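Monday, June 18, 2018

Kitchen notebook, Tresalance unit. Labneh and strained curd, second round.

Carrying on from the May batches. Those were too sour and the texture went chalky by day four. Plan for this week is to change the straining and leave the culture alone, so we know which one was at fault.

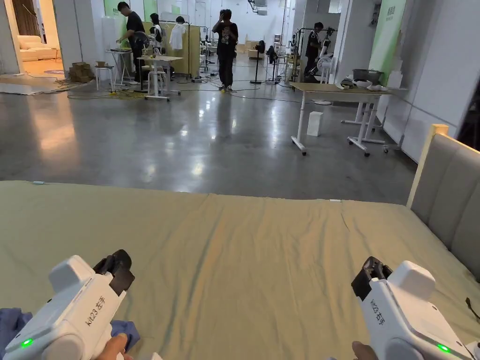
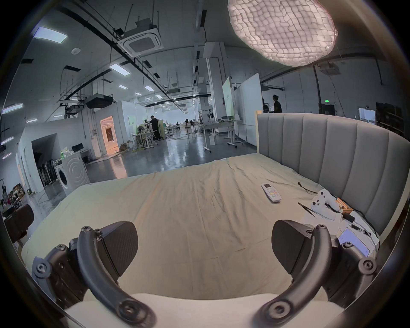
Milk and heating

3,000 ml whole milk, unhomogenised, from the usual Hurnent crate. Split between the two heavy pots, A and B, same ring size on the hob. Took both up slowly to just under the boil and held them there. Pot B caught slightly on the bottom. Did not scrape it. Poured off the top and left the skin behind, so B is a bit short compared with A. I should have weighed B after pouring and forgot.

Cooled both in the sink with cold water, changed the water once. Stirred A more than B because I was standing next to it. Probably makes no difference but writing it down.

Culture: plain live yogurt from the fridge, same tub for both, whisked with a ladle of the warm milk first and then stirred back in. Last time we added it straight from the fridge and got small lumps in one pot. No lumps this time in either.

Lids on, wrapped in towels, into the proving cupboard. Left alone until set.

Setting

A set cleanly, with a thin layer of whey on top. B set too but softer in the middle, and there is a faint cooked taste from where it caught. Not unpleasant. I would use B for something with garlic in it and not for the fruit pots.

Both milder than the May batches. They had less time in the cupboard than those did, so the comparison is not a fair one. Need to repeat with the longer time before saying anything about sourness.

Straining

This is the part we wanted to change. In May everything went through doubled muslin hung from the shelf, and it was left far too long. Tried 2 set-ups today:

Pot A: the Potex strainer, sitting over the deep tub, lid on, in the fridge.

Pot B: single muslin in a colander over a bowl, knotted, saucer on top, also in the fridge.

The Potex mesh is finer than I expected. Whey came through clear from the start, where the muslin ran cloudy for the first few minutes and we lost some curd with it. The muslin was quicker to begin with, then slowed right down once the curd had packed against the cloth. Opened the knot and turned the curd over with a spoon, which got it going again. The strainer needed no attention except that the tub under it filled up and the bottom of the mesh was sitting in whey. Emptied it and carried on. Anyone using it overnight should empty the tub before going home.

Took a 258 g sample from A at the thick yogurt stage and kept it back in a lidded pot, labelled, middle shelf. Please don't eat it, it is for the day four check.

The rest of A went on straining until it held a spoon upright. B reached the same point sooner around the edges but stayed wet in the centre. Mixed it up and it evened out.

Salt

Azevedo fine salt, stirred in after straining this time. In May we salted before, and I think that pulled too much water out and was half the reason for the chalkiness. Tasted as I went along. A took less than B before it seemed right. B also got a crushed clove of garlic and the last of the dried mint.

Texture at the end: A smooth, spreads without tearing bread. B slightly grainy, better after a good beating with a fork. Neither is chalky yet, but the May ones were fine on the first day as well.

Whey

Kept all of the clear whey from A in the jug with the blue lid. Some can go in tomorrow's flatbread in place of water. The cloudy whey from B smells a little scorched, so I threw it out.

Washing up

Muslin rinsed cold, then boiled, hanging by the back door. The Potex mesh should not go in with the greasy pans, it holds on to the fat and then drains badly. Rinse it from the outside in. The pan from pot B is soaking with bicarb and will want another go in the morning.

To do

Day four taste of the kept sample against the salted A.

Repeat A with the longer set, same milk, same strainer.

Try salting half before and half after from a single pot, as today's change in salting and change in straining are muddled together.

Order more dried mint.

Find out whether the bottom shelf of the fridge is colder than the middle. The milk at the back had ice in it again.

Roll what is left of A into balls and put them under oil. Need a clean wide jar, the tall one is no good for getting them out again.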